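# Working at a table with the Plondby hand grippers: tips from my month with the kit

I rented the Plondby kit in October, a pair of hand-held grippers and a camera for the head, to record small household jobs for a robot course. These are my notes on the kit and the tricks that made the work easier.

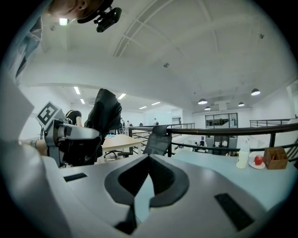
A reader wrote to me after the first version of this page that the kit is too expensive for what is, in the end, two pairs of tongs with cameras, and that a person can learn the same from kitchen tongs and a phone on a cap. I tried the tongs before I rented. For training your hands they are fine, and I still recommend one evening with them. But the recordings from my phone were refused by the course software, so for me the question was closed.

## What it costs

The complete kit is 1,615 dollars if you buy it. I paid 348 for one month, plus a deposit of 89, which came back to me nine days after I returned the case. Skallness makes the rental, Plondby makes the grippers, and the program for looking at your recordings is called Wijesinghe. It took me a while to understand which of them I should write to. If the problem is a cable or the case, write to Skallness. If a recording does not open, write to the Wijesinghe support, they answer faster in the morning.

There is also a cheaper kit from Cilanside with only one gripper. I did not try it. For folding cloth, or for holding a box while you put something in it, I think you would miss the second hand very quickly.

## Before you start

- Charge everything the night before. The small light on the charger turns off when the charging is finished, it does not turn green as the booklet says.
- Wipe the black-and-white square on top of the gripper with a dry cloth. No window cleaner. I used it once and the corner of the print began to lift.
- Put on the head strap first and the grippers after. With a gripper in each hand you cannot close a buckle.
- Tilt the head camera down more than feels natural. My first recordings were mostly of the wall behind the table.
- Roll up wide sleeves. A loose cuff falls in front of the gripper exactly when you reach forward.

## Choosing the things for the table

Take few things and make them different from each other. An apple on a small plate, a bottle with its cap on and a desk box with open compartments will already give you an evening of work. The apple teaches you not to press too hard. The bottle teaches you to come from the side, at the middle of its height. With the box you learn to let go, which for me was the most difficult.

I weighed everything on my kitchen scale and kept all of it under 975 grams. This is my own limit, the booklet has none. Heavier things do not break the gripper, but my wrist began to turn by itself and the thing slipped out at the front.

A plain, light table top is good. On my kitchen table, with its dark pattern, I had trouble to judge the depth, and I touched the table with the tips again and again. If your table is like mine, spread a plain sheet on it and fix the sheet with tape under the edge. Do not use a tablecloth without tape. It will travel with the plate.

## Light

Light from the ceiling is better than a lamp on the table. A lamp throws the shadow of your own hand on the thing that you want to take. The housing of the gripper is light gray and smooth, and it shines under strong light. This did not disturb my recordings, but it tired my eyes, so I turned off the lamp that was right over me and kept the others on.

By the window I worked only until four in the afternoon. Later the sun is low and comes straight across the table.

## Taking and putting down

1. Open the gripper before you move toward the thing, not on the way.
2. Come slowly the last part. I count "one, two" in my head.
3. Close until the thing is held, then stop. Pressing more does not help with fruit.
4. Lift straight up for a short distance before you go to the side.
5. Put it down, wait one breath, open, and pull back the same way you came.

The waiting in step 5 was the best advice that I got from the booklet. Without it I threw over the bottle almost every time, with the back of the gripper.

For the apple: take it across the widest part and keep the stem upward. A bruised one still works, but it becomes soft and sticky where you hold it, and then you must clean the tips.

For small boxes with compartments: put the long things in first. When the short ones are already inside, you cannot see the bottom.

## Chairs, jackets and other people

Push the chairs away from the table before you begin. I caught my elbow on a chair back more than once. A jacket on the seat back is not a problem if it hangs still, but take your keys out of the pockets, mine sounded in every recording.

If you work in a big open room, ask the people nearby before you switch on the camera. It sees wide, much wider than you think from wearing it. In Wijesinghe you can blur faces, under "Review", then "Cover". It is slow, and I did it while cooking.

## Cleaning and giving back

Use a damp cloth for the housing and a dry one for the dark pads. Crumbs collect in the V-shaped channel in the front, and a soft toothbrush takes them out. Do not blow into it, you only push them deeper.

Skallness wants the kit back in the same foam, with the head strap on top. I had put the strap below and the case did not close. Also delete the recordings from the head camera after you have copied them. They say they do it for you, but I prefer to do it myself.

## Would I rent it again

Yes, for one month, and with the tasks already written on paper. In my first week I lost many hours deciding what to record. I would also ask for the smaller head strap, the normal one slides down on me after half an hour and I had to put a folded handkerchief under it. The smaller strap has no extra cost, but you must write it in the order form under "Remarks".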